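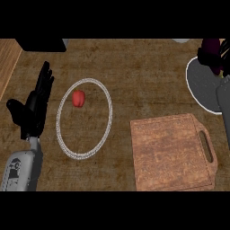 Participants Wanted: Heel Pain and Home Stretching Study

Home | Our Clinics | Studies | News | Contact

November
By Syafiqah Saragih

Wirkstead Foot and Ankle Clinic is looking for adults with heel pain to take part in a 12-week study of home stretching. The study compares two daily routines for plantar fasciitis, a common cause of pain under the heel. One is done standing against a wall. The other is done sitting down, using a towel. Both take less than ten minutes.

Who can take part

You may be able to join if you:

- are between 18 and 55 years old
- have had pain under one or both heels for at least six weeks
- feel the pain most with your first steps in the morning or after sitting for a long time
- walk at least 3000 steps on a normal day
- can come to our Trunby office three times

You cannot join if you have had foot or ankle surgery, a steroid shot in the heel in the past six months, or a broken bone in the foot in the past year. People with diabetes who have lost feeling in their feet should not apply. If you are pregnant, please wait until after the birth and ask us about later studies.

You do not need a referral. If you already wear insoles or a night splint, you can keep using them, but tell us at the first visit so we can write it down.

What you will do

The first visit takes 90 minutes. Dimas Halim, our physical therapist, will examine your feet, check how far your ankles bend, and ask about your work, your shoes and any exercise you do. You will then be assigned to one of the two routines by chance. You cannot choose, and we cannot switch you later.

At home, you do the routine twice a day and fill in a short pain diary each evening. The diary is on paper. A phone version is available if you prefer it.

The second visit is at week six and the third at week twelve. Each takes 45 minutes. Wear shorts or loose pants that roll up above the knee, and bring the shoes you wear most.
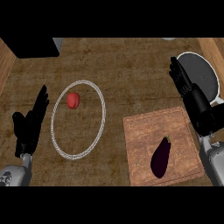
Red bell pepper and eggplant on a wooden tabletop (computer rendering).

Risks

Some people feel sore in the calf or heel during the first week. If the pain gets sharply worse, stop and call us. You can leave the study at any time and it will not affect your care at the clinic.

Payment

You will get a $40 gift card at each visit you complete. Parking in the Tjoa garage next door is free with a stamped ticket. We do not pay for travel.

Your information

Your name is kept apart from your test results and diary. Results will be reported for the whole group only.

How to apply

Call the front desk between 9 a.m. and 4 p.m. and ask for Juwita Chong, or stop by Room 609 and fill in the one-page form. She will go over the requirements with you by phone and set up the first visit. Evening appointments are limited and go quickly, so ask early if you work days.

Applications close at the end of November.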